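Open day at the Nirngate robotics lab, Palthorpe
Apr 9, 2024

I do love an open day, and I'd been looking forward to this one for weeks! Much of Nirngate's robot work is done in a simulated home called Famura, and our group got to wander through it on the big screen.
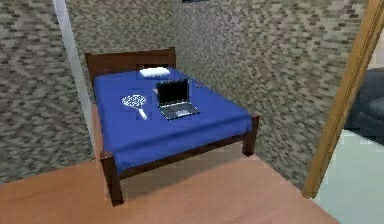 Bedroom in Famura, with laptop and racket on the bed

Every visitor could pick a room, and there are 48 to choose from (I was greedy and asked for 5). 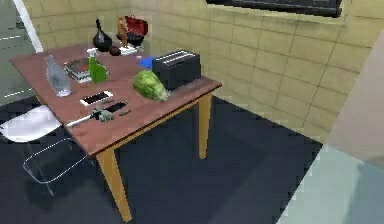
A well-filled table: lettuce, toaster, green spray bottle

Fetching one thing from a crowd like that is a proper test, we were told, and they have 319 objects to draw on.

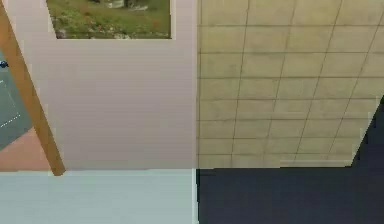
Pink wall, tiled wall and a bit of grass through the window

My neighbour fancied the bathroom, so off we went, tea in hand.

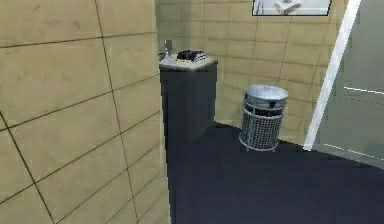
Wire mesh bin beside the dark cabinet

The next open day is in May, with 50 places, and I've already put my name down.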